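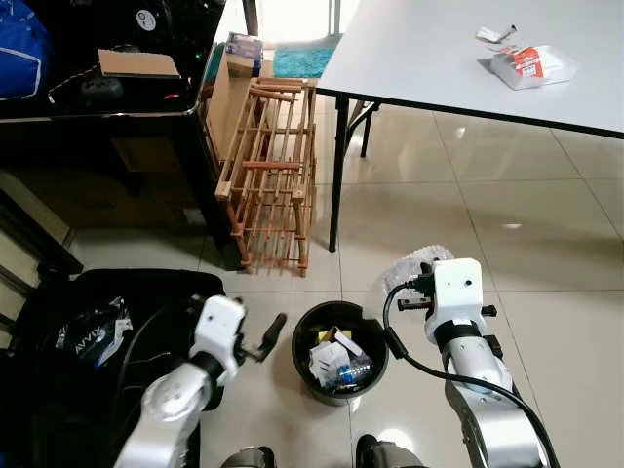 Home | Issues | Current | Submit | About

3.2 Household sorting and bin size

Sorting habits were surveyed in Preneck and Dustden, two council areas with the same kerbside contractor (Nistor) but different rules on soft plastics. Surveys went out in April, 900 households mailed, 179 returned complete. Low, but in line with what we got in the pilot. Partial returns dropped. No reminder letters, budget ran out.

Respondents listed every bin kept indoors, the room it was in, its colour and whether it was lined. Kitchen bins were the main interest. Small bins in bathrooms, bedrooms and studies were an afterthought on the form and ended up taking most of our time. Many households sort carefully in the kitchen and not at all elsewhere. Tissues, cardboard tubes, packaging film, receipts, all in together, then tipped into general waste on collection morning.

Figure 3. Small round black wastebasket on a tiled floor, with a crumpled clear plastic bag nearby.

Liners complicate things. In Preneck, clear bags were permitted for general waste only, and residents knew this. In Dustden the leaflet was reworded part way through the survey period and answers are all over the place. Several respondents wrote in the margin that they re-use produce bags as liners, which our coding sheet had no box for. Coded as "other", revisited in Section 4.

Size matters less than we expected. Owners of very small bins empty them more often but report the same mix of contents. Distance to the recycling bin was the stronger predictor in both areas, particularly in units with a shared bin room downstairs. Flats with a balcony bin behaved more like detached houses. We did not ask about stairs and should of.

Self-report is the obvious weakness. The Emora audit protocol (weigh, tip, sort, re-weigh) was considered for a subsample and rejected on cost. Where respondents gave a range for emptying frequency the lower value was used. Colour of bin was recorded but not analysed; most people seem to buy whatever is at the supermarket. Renters and owners are pooled throughout, as seperate models did not converge.

Contact the editorial office | Copyright the authors | Back to top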